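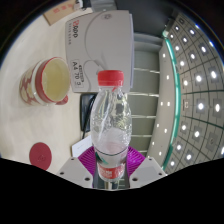

Bottle held low, near the label. Mug on its side to the left.

Trencombe Robotics Club, project notebook
September, entry 8. Started 4:15 pm.

Goal for today: get the bottle and mug task into a state where everyone on the team collects it the same way. Last entry we had three people doing three different versions and the Tsikata script threw out most of it.

Task as it stands now: pick up the bottle, move it clear of the mug, put it down upright, then set the mug on its base. Start with the mug lying down and the open end toward the bottle. The coaster can stay wherever it is at the start of the run.

Grip height
Tried high (just under the cap), middle and low. High lets the bottle swing when you stop. Middle is fine on a full bottle, but the thin plastic gives on a nearly empty one and the pads close farther than they should. Low was the best of the three. It does hide part of the label, so if we ever want the label for tracking we will have to come back to this. Going with low for now.

Pads
Same flat gray pads as before. Left one had worked loose again, quarter turn on both screws. Needs thread lock – we are out, added to the Stiston order. Until it arrives, check the screws before each batch.

Runs
172 started, 100 kept. Most of the rejects were from the first hour, before we agreed on the grip height. A few more were my own, where I let go before the bottle was flat on the table. The script flags these now as "early open" and the flag looks right on the ones I checked by hand.

We need 300 kept for the Berkier entry. At this rate that is two more afternoons, assuming the script doesn't change again.

Problems
1. Tracking drops out when the gripper turns toward the ceiling lights. Happened on the mug half of the task, when you roll your wrist over to stand it up. Slower wrist helped a little. Turning the whole body so the lights are behind you helped more. Have not tried switching off the row nearest the desk.
2. Trigger is stiff in the last few millimeters. Might be the linkage rubbing on the housing. Did not open it up today.
3. Files from the second batch saved with the wrong task name (still says "cup_only"). Renamed them on the club laptop, but the copies on the shared drive still have the old name. Do not train on the shared drive copies.

For whoever has the gripper next
Bottle grip is low, pads level, approach from the front. Pause one full second at the start and at the end. Move the mug somewhere new on the table every ten runs or so, keep it on its side. Write down the batch number before you start, there are two from today I had to work out from the file times.

Battery was at one bar when I put it on charge, 6:40 pm. Spare is in the drawer under the soldering station and is already full.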